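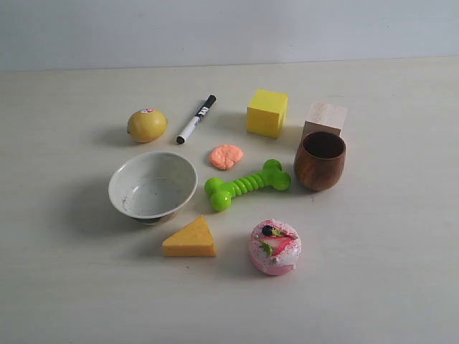
Teleop pick-and-place, tabletop set B

Jan 18, 2025
Posted by Joonas Koivisto
5 comments

Goal for today was to get the second object set through the leader-follower rig and see which items the demonstrators have trouble with. Policy training on Kneath is waiting for this, so the priority is clean episodes over volume. Target for the set is 130 demonstrations, split between Latrice Park and me, with Delphine Quintanilla doing the review.

The task is the same as in December. Prompt names one object, operator picks it and puts it in the white bowl, then returns the arm to home. Time limit 60 seconds. If the object is already touching something else when the episode starts, we still run it, but it gets the "contact" tag.

Notes on individual objects:

Lemon. Easy to grasp across the short axis, bad along the long one. Latrice keeps approaching from the pointed end out of habit and it squirts out. Asked her to rotate the wrist first. Leave the produce sticker on, Delphine wants it in the data.

Marker. Still the worst one. At a diagonal the operator has to turn the wrist and come down very low, and the fingertips tap the table. I dropped the descent speed scaling and it helped. Prompt should say "marker", no color.

Orange clay. Changes shape a little every time it is squeezed. Flatten it by hand between episodes so it starts out more or less the same. Don't roll it into a ball, it rolls away from the gripper.

Green bone. Grip the ridged part in the middle. Grabbing a knob works for me perhaps half the time and the toy swings on the way over.

Yellow cube and wooden block. No trouble with either when they have space. The block behind the brown cup is a different matter: from the front view its lower part is hidden, and both of us came in too high on the first tries. I want to keep that layout. A person solves it by coming straight down from above, and we have almost no examples of that from set A.

Cheese and cake. They share a problem with prompts. "The yellow one" could be the cheese, the lemon or the cube, so color-only prompts are out for this set. For the cake, grip the pink sides and stay off the decorations on top.

Tried kinesthetic teaching for the cup as well, moving the arm by hand with gravity compensation on. The path is smoother than with the leader arm, but my forearm was in the wrist camera for most of it. Those episodes go in the Zella folder and stay out of the training split. Lech Górecki thinks they may still be usable for joint trajectories only -- his call.

Gripper calibration drifted once, after a long run on the marker. Re-zeroed and wrote the offset on the whiteboard. Episodes are numbered from 2580 up, so anything below that belongs to set A.

To do:
- shuffle positions every 5 episodes, the bowl too
- ask Latrice Mercado if the Rudton workstation has disk space for the raw video
- rerun the marker with new fingertip pads
- Delphine to check the "contact" tags before the upload

Shares: 2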